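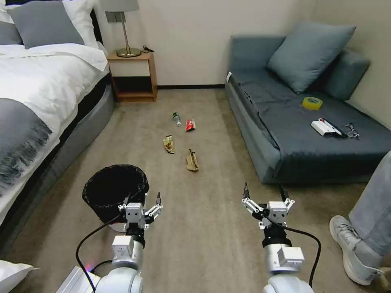

卧室地板上有几样垃圾,先捡哪一样?

先捡瓶子。瓶子会滚,踩上去容易摔跤,包装纸和纸袋晚一点捡没有关系。

这两句话印在乌丁公司的《入户须知》第8页,我入职头一天就读过,读完觉得写它的人大概没怎么弯过腰。现实里谁先捡瓶子?人都是先捡离手最近的那个。不过乌丁的须知一向如此,每一条都对,没有一条用得上。

我的工作是看房间。房东和租客为押金吵起来,吵到双方都不肯再接对方电话,乌丁就派我去,看一眼,写一页纸,说清楚这钱该不该扣。听上去像个裁判,其实更像个被两边轮流埋怨的邮差。

五月那次去的是克拉托登。2019年5月9日,星期四,下午,下过一阵小雨。房东叫哈戈斯·梅孔宁,在楼下等我,手里已经拿着一张手写的单子。

“你上去看就明白了,”他说,“满地都是。”

我对“满地”这个词没有好感。干这一行久了,听见“满地”“整面墙”“完全不能住”,我就先在心里打个折。有人跟我说过整面墙都毁了,我去看,是一个挂钩的印子。

“租客呢?”

“在上面。他非要在场。”

租客叫贾汉吉尔·维拉辛哈,二十多岁,坐在楼梯口的台阶上,看见我们上来也不站起来。他住的是整套里靠里的那间卧室,住到月底,押金2000,哈戈斯先生打算从里面扣掉70做清扫费,另外还想再扣一笔“管理精神损失”。后面这一项我没让他念完。

“门是谁开的?”我问。

“我开的,”哈戈斯说,“早上我带人来看房。门一开,你猜怎么着,人家姑娘站在门口不肯往里走。”

“她是不肯脱鞋,”贾汉吉尔说。

“她不肯脱鞋就是因为地上有垃圾!”

我请他们两位都先别说话,自己走了进去。

地毯是米色的。我先说这个,因为米色地毯在这类纠纷里总是占便宜,什么东西掉上去都显得罪孽深重。换成深色的,同样一团纸,房东能从上面走过去三回也不吭声。大床铺着白色的床品,灰枕头靠着白枕头,床尾搭了一条深灰色的毯子,流苏垂在床边。床头柜上的台灯,铜色的灯座,灰灯罩。说句公道话,这间屋子比我自己的卧室体面得多。

然后才是那点垃圾。一只小玻璃瓶横在地上,绿盖子,还有零食的红色包装,一张发黄的食品纸,一个揉皱了的棕褐色纸袋。都在房间中间。

“就这些?”我问。

“就这些?”哈戈斯重复了一遍,语气和我完全不同。

我蹲下来看。须知上说,检查时应当保持中立的面部表情。我尽力了。

让我起疑的倒是那个废纸篓。黑色的,圆的,敞着口,就立在床和房间中央之间的地毯上,离这堆东西不过一步路。一个人要懒到什么程度,才会让垃圾落在离篓子这么近的地方,又不肯再多走一步?我见过真正邋遢的房间,那种房间是有层次的,最底下那一层能看出去年的节日。这一间不是。床单那么白,毯子搭得那么齐,偏偏地毯中间落了这几样东西,像有人摆出来给我看的。

我把这个想法留在肚子里,先问租客。

“这些是你的吗?”

“瓶子是我的,”贾汉吉尔说,“红的那个也是。纸袋可能是。”

“什么叫可能是?”

“我昨晚吃了饼。饼是用纸袋装的。可全城的饼都用纸袋装。”

“那张黄的呢?”

他看了看,摇头。“我不吃那个。”

“你都没看清楚是什么。”

“我看清楚了,所以我说我不吃。”

哈戈斯在我背后笑了一声。我必须承认这一声笑得不算没有道理。一个人认下了瓶子,认下了红包装,勉强认下了纸袋,独独不认最后一样,这种讨价还价的认法我听得多了。人总要给自己留一点清白,哪怕只有一张食品纸那么大。

“那会是谁的?”我问。

“早上来看房的人,”他说,“或者他。”下巴朝哈戈斯一抬。

“我会往自己的地毯上扔纸?”哈戈斯说,“我疯了?”

我也觉得他没疯。可是为了70块钱,我见过比这更费事的。有一位房东,名字不提了,自己把自己的浴帘剪了一道口子,剪得很直,直得不像是任何洗澡的人能弄出来的。他还用尺子量了长度写在单子上。从那以后我对谁都不太放心,包括对量得特别准的人。

“你平时怎么扔垃圾?”我问贾汉吉尔。

“坐在床上扔。”

“往篓子里扔?”

“往篓子里扔。”

“能进吗?”

他想了一会儿,这一会儿让我对他略有好感。“有时候能进。”

“进不去的呢?”

“第二天捡。”

“今天是第二天。”

“今天他早上就把门打开了,”他说,“我还没来得及捡。我在刷牙。”

哈戈斯说他提前通知过。贾汉吉尔说那条短信是早上发的,看房的人和短信差不多一起到的。两个人都掏出手机,两部手机举到我面前,一左一右。我看了,短信确实是早上发的。合同上写的是要提前一天。哈戈斯说合同是合同,他是个讲人情的人,平时租客晚交几天房租他也没说什么。贾汉吉尔说他从来没有晚交过。哈戈斯说他指的是别的租客。

我说我想坐一下。

其实我是想试一试。须知里没有这一条,我自己加的。我在床沿上坐下,那条深灰毯子的流苏擦着我的小腿,然后我从公文包里撕下一张废纸,揉成团,朝废纸篓抛过去。

没进。纸团碰到篓口,篓口那圈衬里本来就有点皱,它在上面弹了一下,落到了地毯上。

“你看,”贾汉吉尔说。

“你这是往我的地毯上扔垃圾,”哈戈斯说。

我又撕了一张。这一回我用了点力气,纸团从篓子上方飞过去,掉得更远。我开始理解这个年轻人了,也开始觉得自己很可笑:一个四十七岁的人,穿着公司发的外套,坐在别人的床上练投篮,旁边站着两个付了调解费的人。但是我还是有疑问。纸团可以这样飞,瓶子呢?谁会坐在床上往篓子里扔玻璃瓶?

“瓶子我没扔,”他说,“瓶子是放在地上的。后来倒了。”

“怎么倒的?”

“门。他开门的时候,风。”

风把一只玻璃瓶吹倒。我在本子上把这句话写下来,后面打了一个问号,想了想,又打了一个。哈戈斯伸着脖子看我写,看见两个问号很满意。

“你别高兴,”我对他说,“我还没问你呢。你带来的那位姑娘,手里拿着吃的没有?”

他不高兴了。“我怎么会去看人家姑娘手里拿什么。”

“你刚才说她站在门口不肯进来。她在门口站了多久?”

“一会儿。”

“她一个人来的?”

“还有她哥哥。”

“她哥哥进来了没有?”

哈戈斯把那张手写的单子对折了一下。他说她哥哥进来看了看床头柜,拉了拉,问这个柜子结不结实,又问灯送不送。吃没吃东西,他不知道,他当时在门口跟姑娘讲暖气的事。

“那么他有可能。”

“什么都有可能,”哈戈斯说,“照你这么问,也有可能是你的。”

这句话我无法反驳。那会儿地毯上有两个纸团,的确是我的。

我给公司打了电话。接电话的是罗绍拉·蒂科纳,她在办公室负责把我们写的那一页纸变成盖了章的一页纸。我跟她说了情况,说三样可以认定,一样存疑,通知时间不合规定。

“多少钱?”她问。

“房东要70。”

“捡起来要多久?”

“什么捡起来?”

“那些东西。从地上捡起来,放进篓子里,要多久?”

我说我没有量过。她说那你现在量一下。我拿着电话站在那里,看看哈戈斯,又看看贾汉吉尔,他们俩谁也没有动,好像谁先弯腰谁就认了账。后来我才明白,从早上到下午,这点东西在地上躺了大半天,原因就在这里。一个不肯捡,因为那等于承认有罪;另一个也不肯捡,因为那是他的证据。至于我,我按规定不能触碰争议物品。

“你还在听吗?”罗绍拉说。

“在。”

“你们三个大男人在一间屋子里。”

她就说了这么半句,后面是敲键盘的声音。我不喜欢她这种口气,她在办公室里坐着,当然什么都简单。不过我把两个纸团捡了起来,那是我自己的,不在争议之列。我走到篓子跟前才松手,都进去了。

“裁决是什么?”哈戈斯问。

我说乌丁没有裁决,只有意见。意见三天之内寄到。按我的看法,通知没有提前一天,清扫费站不住脚。

“那这些怎么办?”

“月底以前房间还是他的,”我说,“他想让它们躺着也行。”

贾汉吉尔这时候弯了腰。他先捡的是那个纸袋,离他最近。然后是红的包装,然后是瓶子,须知第8页看来他没有读过。他把它们一样一样放进篓子里。那张发黄的纸他没有碰。

“那张呢?”哈戈斯说。

“不是我的。”

“你都弯下腰了!”

“不是我的。”

哈戈斯看着我,我看着本子。外面雨又下起来了。我告诉他们,这张纸我会写进意见里,归属不明。哈戈斯说归属不明的东西难道就永远在他的地毯上?我说从程序上讲,任何一方都可以在保留异议的前提下把它捡起来。他们俩都要求我把这句话写成书面的。

我坐到床头柜那边去写。写到“保留异议”四个字,圆珠笔没水了,我问谁有笔。

哈戈斯摸了摸口袋,说他的笔在车里。贾汉吉尔说柜子里也许有,要找一找。

我说不急,慢慢找。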